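Questions we get asked alot

Last updated January 14, 2011

Who is Cluler?
A small charity helping people who are waiting on an asylum decision, or have just had one. Advice, letters, a hot lunch, lifts to appointments. Not part of the government. We can't speed up your case, sorry.

Do I need an appointment?
For the adviser, yes. For lunch or the clothes rail, no, just come.

What should I bring?
Every letter you've had, even old ones. Envelopes too if you kept them, the postmark can matter. Your card if you have one.
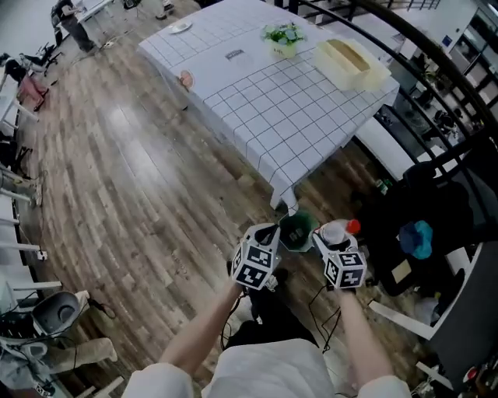 Will you tell the authorities I came?
No. Your file stays with us unless you sign to say we can share it.

Can you find me an interpreter?
Usually. Amharic and Tigrinya are easy, Henok Woldemariam is in most mornings. Other languages, give us as much notice as you can. Please don't bring your children to interpret, some of what gets talked about isn't for them.

I've been refused. Is it too late?
Maybe not. Look at the date on the letter and ring us the same day. Appeal deadlines are short and they don't wait for the post.

Do you give out money?
Small hardship grants only, up to 40 pounds, once per household. Bus fares to the solicitor are seperate, keep your tickets. 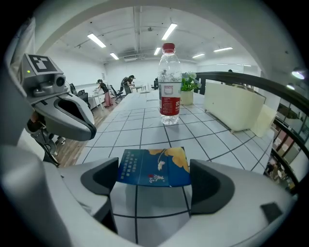
What is the Gudeta fund?
Pays for the grants and fares. Last year it paid out for 1,313 journeys. Nearly all of it comes from people giving a few pounds a month.

Can you house me?
No, we've no rooms. Romar has a few beds for single men, Plollance takes families. Both have waiting lists. We can fill in the forms with you.

Can I work while I wait?
Mostly no. Ask the adviser before you take anything, even cash or a favour for a freind. Helping out unpaid with a charity is normally fine.

I'd like to help. What do you need?
Drivers. Men's shoes, small sizes. Tinned fish, cooking oil. No more duvets please until April.

Are you open over the holidays?
Closed bank holidays. Phone message says who to ring if it's urgent.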